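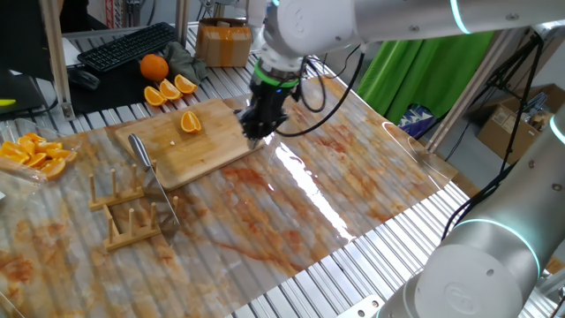 Orange wedge on a cutting board

Opponent missed weight for my first kickboxing bout. Do I have to take the fight?

Asked 23/01/2024 in Combat Sports > Amateur > Rules and Etiquette
Viewed 1000 times
3 answers

I had my first amateur kickboxing bout booked on the Sullano card this month, limit 86 kg. I know, kilos. The promoter uses kilos because the scale he bought only does kilos, and everyone in my gym has been walking around with a calculator since the poster went up.

I made the weight. I didn't enjoy it, and my wife enjoyed it even less, but I made it. My opponent didn't. He came in over by what the official called "a sandwich," went off to skip rope in a trash bag, came back, and was over by a slightly smaller sandwich. At that point the promoter, the other guy's coach and my coach went into the hallway, and when they came out I was told we'd be fighting at "an agreed weight." I had not agreed to anything. I was eating a bagel.

I fought him. I lost a split decision. I'm not here to whine about the decision (the third round was bad, I've seen the video, I look like a man trying to find a light switch). What I want to know is:

Could I have said no, and would I have been a jerk for it?
Does the loss go in my record book as a normal loss?
Is there supposed to be some kind of penalty for him? On TV they lose part of their purse. Our purse was a T-shirt.

My coach says to let it go and think about the next one. My coach also says he doesn't remember the details of the hallway.

Kieran Bunting

Answer from Roy Sugden
Marked as helpful by 18 members

I've worked corners on small shows for a long time, so take this as how it goes in practice, and then go read the rulebook for whichever body sanctioned your show. They differ, and people on this site love to quote one as if it came down the mountain on stone tablets.

Could you have said no? Yes. I've never worked a show where an amateur could be made to fight somebody who was over the limit. When a guy misses, the match as signed is off the table. What happens next is an offer. You can accept it, you can turn it down, or you can ask for terms, like he gets back on the scale the next day and can't be above a certain number. Your coach can do the talking but you should be the one saying yes, and there should be a piece of paper that you sign. If you signed a second bout sheet while holding the bagel, then you agreed, sorry. Lots of people do. They hand you a pen and you're hungry.

Would you have been a jerk? No, although you'd have heard about it. The promoter has sold tickets to your cousins. His coach drove three hours. Somebody will tell you it's only a little bit of weight and that in the old days they fought at any weight in a parking lot. Smile and let them talk. A small miss by a guy who is drained and miserable is sometimes a good fight to take, by the way. A big miss by a guy who looks fresh as a daisy is one I'd walk away from, particularly on a debut.

The record: it most likely counts. Usually a bout at an agreed weight is a bout. What you want to see is the weight written in the book next to the result. Get yours out and look. If it says 86 and you didn't fight at 86, email the sanctioning body this week and attach a photo of the page. Be polite, it's one person with an inbox. 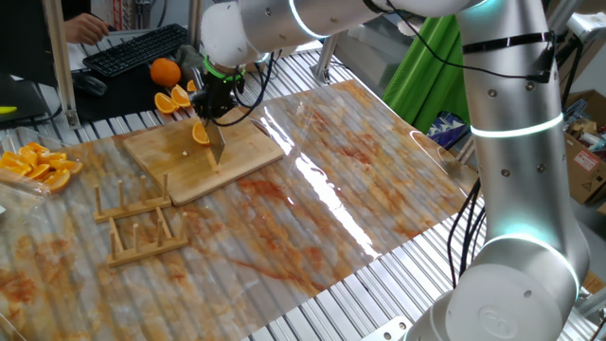
The penalty is where you're going to be disappointed. With no purse there isn't much to take. Some bodies write a warning in the other guy's book, and some promoters won't book him again until he's shown a weight check beforehand. Mostly he gets teased in the gym. You could ask for his T-shirt.

One more thing for next time. Have the conversation with your coach before weigh-in day. What do we do if he's over? How much over is too much? Five minutes in the car. Then when they all head for the hallway your coach has your answer in his pocket, and you go along anyway and stand there.

Answer from Carol Bickerstaff
Marked as helpful by 17 members

Agree with Roy on nearly all of it. My daughter fights and we've been on both ends. The time she missed (by very little, and there was a birthday involved) the other girl's mom said no, and that was the end of it. We drove home. It was a quiet drive. She has never missed since, so I can't say I hold it against that mom, though I did at the time and for most of that winter.

I would add: ask what scale was used and whether you can get on it before the official weigh-in. At one show the check scale and the real scale did not agree and there was a scene by the vending machine. If both fighters use the same one it at least treats you both equally badly.

Also ask for the rematch at the proper limit. You have a good case, the promoter has a poster that writes itself, and you'll know where the light switch is.

Answer from Cường Doãn
Marked as helpful by 0 members

should have knocked him out then no problem with the judges

Comments on Roy Sugden's answer

Kieran Bunting: Thanks. Checked the book. It says 86. It also has my name as Kevin. Emailing them tonight.

Roy Sugden: Technically Kevin lost, then. I'd still send the email.

Austra Rebane: Moderator here. I moved this from Boxing, where it was posted first. Please keep scoring complaints in the scoring thread, which is long enough already.

Kieran Bunting: Update, I did sign a second sheet. My coach found it in his gym bag under the pads. The signature has cream cheese on it.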